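4.2 Loading a dish rack

Of all the chores in our set, the dish rack is the one we most enjoyed watching, and it is also the one that taught us the most about where two-armed systems stand today. A person puts a plate in a rack without thinking about it. A machine has to find the rim, close on it firmly enough to carry the plate but gently enough not to flip it, turn the plate upright, and then lower it between pegs that leave very little room on either side. Each of these steps has been shown many times in isolation. Doing all of them in a row, on a table that also holds other things, is a much harder test, and we think a far more interesting one!

We ran the task at the Novthorpe bench using the Venter controller described in Section 3. The plates are plain, light and round, and the rack is a small one with short pegs. Other household items stay on the table during every trial. We did not want a bare surface, as our earlier study (Magagula, December) had already shown that the controller does well when there is nothing else to look at. Figure 3 gives an idea of the layout. 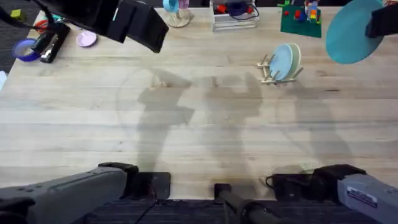

Figure 3. Dish rack task. The right gripper holds a teal plate by the rim; two plates stand in the rack. Other items are placed mostly along the far side of the table.

A trial counts as complete only if every plate is left standing in its own slot and neither arm is touching the rack at the end. We made no allowance for near misses. A plate that leans across two slots is a failure, even though many of us would accept it in our own kitchens. The controller was trained on 1126 demonstrations recorded by the same team of operators, and these cover all the chores in Section 3, so the dish rack makes up only a part of them.

The results are encouraging. Picking a plate up by the rim is now close to routine, and we saw few drops once the fingers had closed. Carrying was also steady. Nearly all of the lost trials were lost in the last bit of travel, when the lower edge of the plate has to enter the slot. At that point the plate itself blocks much of what the overhead camera can see, and the controller must rely on the wrist view, where a plate turned edge-on is little more than a thin line — a small error in angle is easy to miss and expensive to make.
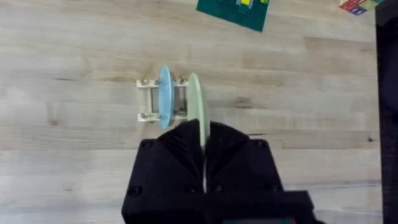 Spacing matters too. When a neighboring slot was already filled, the controller tended to slow down before lowering the plate, and in several trials it backed off and tried a second approach. We had not trained for this on purpose, and we were delighted to see it. Operators do the same thing when they record demonstrations, so the habit most likely comes from them. The older Famunley baseline shows no such behavior. It lowers the plate at the same speed whatever is next to it, and it often pushes the neighbor over.

Is this a machine that can do the dishes? Not yet. Our plates are all much the same size, none of them is greasy, and the rack is never full of forks. A patient adult would also finish well ahead of either system. Still, the part of the job that we expected to be hardest, getting hold of a thin curved object and turning it upright, no longer limits the result. The remaining trouble sits in a narrow stretch of the motion, and that makes it a very good target for further work. Section 4.3 repeats the test with the Dorkanon fingertips, which are softer and give a little when the plate meets a peg.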